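To: allotments-and-kitchens list
From: Xuân Lương
Subject: Re: Labelling and storing jars over winter

Birger Lunde wrote:

> We opened the store cupboard last week and found 144 jars, of which
> I could name perhaps half. Many have lost their labels. Some of the
> chutney has a rusty ring under the lid. I don't want to throw it all
> out, but I don't want to give people something that has gone off
> either. Does anyone have a system that works for more than one
> season? We have tried masking tape, luggage tags and writing on the
> lid, and I am not pleased with any of them.
>
> Also, is it worth keeping the old lids? There is a carrier bag full
> of them.
>
> Birger

Birger,

I'll take your second question first as the answer is short. No. Use new lids each time for anything you mean to keep. The sealing ring inside takes the shape of the first jar it was on and doesn't always seat well on another. Keep the old ones for dried beans, seeds, screws and so on, where an airtight seal doesn't matter. Any with rust on the inside should go in the metal recycling.

On the chutney: if the rust is only on the outside of the rim, and the lid is still pulled down in the middle, I would wipe it and use that jar first. If the lid moves when you press it, or there is rust on the inside once it's open, I'd bin the contents. The same goes for anything you can't name. Half a jar of something brown is not worth an argument.

We changed our system three years ago and have stuck to it. It has two parts, the lids and the bins.

The lids are sorted by colour. Green is for savoury things (chutney, pickle, relish), gold is for jam and marmalade, and white is for anything made with less sugar that has to be eaten within the season. We buy them in bulk from Hitel, who will split a box if you ask by phone but not through the website. The point is that even when the label comes off you know which shelf a jar belongs on, and that sorts out most of the trouble before it starts. 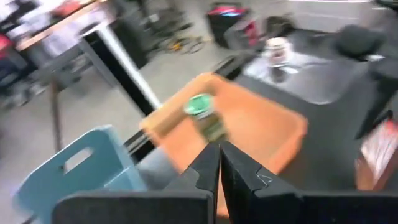 Small jar with a green lid, in an orange tray.

The labels themselves go on the side of the jar, low down, and only once the glass is fully cold. If you put them on warm the glue softens and they slide. We write in pencil. Ink fades in our cupboard, which gets the afternoon sun through the door, and most of the pens sold as permanent came off when the glass was wiped. Pencil on a plain paper label has lasted. We write what it is, the month and a batch number, so "plum, July, 3" would be the third lot of plum we made that month. The batch number refers to a line in an exercise book where the recipe and the maker are written down. It takes a minute or so and has saved us a good deal of guessing.

The second part is that no jar goes straight on a shelf. Everything goes in a bin or tray, and the bin comes out whole. Before that we had jars three deep and the back row was never touched. When we moved out of the old hut we found 604 jars and bottles in all, and 354 of them were past any use. I would not like to do that washing up again.

The bins don't need to match. Ours came from several places and it helps that they look different, as people remember "the blue one" more easily than a number. The clear ones are good for small bottles and odds and ends, where you want to look in from the side. The only thing I would insist on is a cut-out handle for any bin that will be lifted down from above shoulder height. A smooth-sided box full of glass is a bad thing to carry.

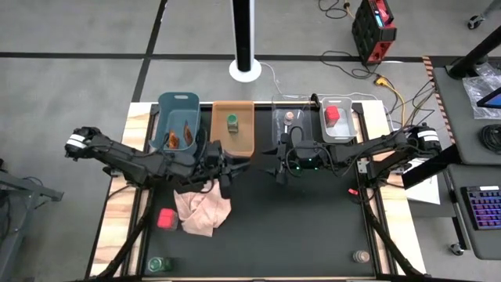 Four bins side by side, coloured ones at the left and clear ones at the right.

If you are buying new, the Ploltine boxes are strong but the lids are sold separately and they bow after a winter in an unheated shed. The Macedo ones are thinner and cheaper and have held up better for us, though I would not stack them more than two high when full. I've not tried Jestus, but someone on this list spoke well of their shallow trays a while ago and may want to comment.

For where to keep it all, cool and dark matters more than dry, up to a point. Our cupboard is on the north wall of the building apart from that door, and the bottom shelf is noticeably colder than the top. Jam goes at the top and pickles at the bottom. I would keep everything off a concrete floor – we lost a tray of lids to damp that way, and the labels on the jars beside it went furry. A couple of battens under the lowest row is enough.

If you want to get through the 144 in one go, I suggest doing it on a Friday when people are coming down anyway for the weekend. Put three tables out: keep, use now, and empty. Don't let anyone open jars until the sorting is finished or you will be there until dark. Anything on the "use now" table can go home with whoever wants it, with the batch or a guess written on the lid.

I have a spare exercise book already ruled up with columns for batch, fruit, weight, sugar and maker. You are welcome to it. I can leave it in the seed cupboard, second shelf down, or post it if you would rather not make the trip.

One question back to you. Do you still have the big preserving pan with the loose handle? We are short of one for the damsons and could mend it in return for the loan.

Xuân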